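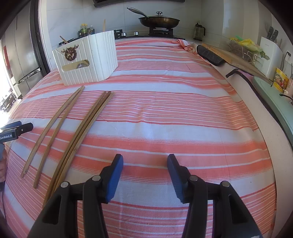
According to Annelies Plattner, the worst thing about the new system was that it said thank you. She had worked in the kitchens at Nudasham since 1998, and in that time, by her own count, she had been thanked by management twice, once by mistake. Now a screen beside the serving hatch thanked her every time she confirmed that a tray had been loaded. By the end of the first week she had stopped reading it, and by the end of the second she had missed a warning about an oven, which appeared in the same place and in the same friendly shade of green.

We begin the chapter with her complaint for two reasons. It is a good complaint, and it is of a kind that seldom finds its way into the reports on which decisions about automation are based. The report on Nudasham ran to 60 pages. It covered portions per hour, waste, energy and the price of spare parts. The staff appeared in a table near the back, under "other inputs", between water and detergent.

Chapter 8 dealt with what machines at work are able to do. This chapter deals with what is left over once they are doing it, and with who gets the leftovers. Kitchen work is a useful place to start. Most readers have done some of it, if only at home, and so most readers already know that "making lunch" is a name for a long string of small jobs: finding the lid, moving the cloth, picking up the chopsticks, remembering that something is on the stove. A person does these without noticing. A machine has to be given each one as a separate problem, and somebody has to be paid to notice it first.

9.1 The job and its pieces

When a firm says that it has automated a job, it nearly always means that it has automated some pieces of one. The remaining pieces don't vanish. They are swept together into a new job, which is then given an old title, or a new title and the old wage.

At Nudasham the supplier, Letance, installed a line that portioned rice, closed containers and stacked them. The cooks had expected to lose the dull work and keep the interesting work. In the event the line took the steady work, dull or otherwise, and left them the awkward work: the torn bag, the bent lid, the sauce that had set overnight. Plattner called this "being promoted to exceptions". Her day had once had a rhythm to it. It now consisted of waiting and then hurrying, and the waiting was the more tiring of the two – she was not allowed to sit down for it.

We shall use the term residual work for tasks of this sort. Three things about it will matter later in the chapter.

It arrives unevenly, so it is hard to staff and easy to understaff.

It often calls for more skill than the work it replaced, though it rarely looks that way from an office.

It gives people little practice at the ordinary task, which is the very thing they are expected to take over when the line stops.

The last point is an old worry in aviation and a fairly new one in soup. Section 9.3 returns to it with the case of the Irneo laundry, where the line stopped on a Wednesday in March and only one person on shift could remember how to fold by hand at speed.

9.2 Who is asked, and when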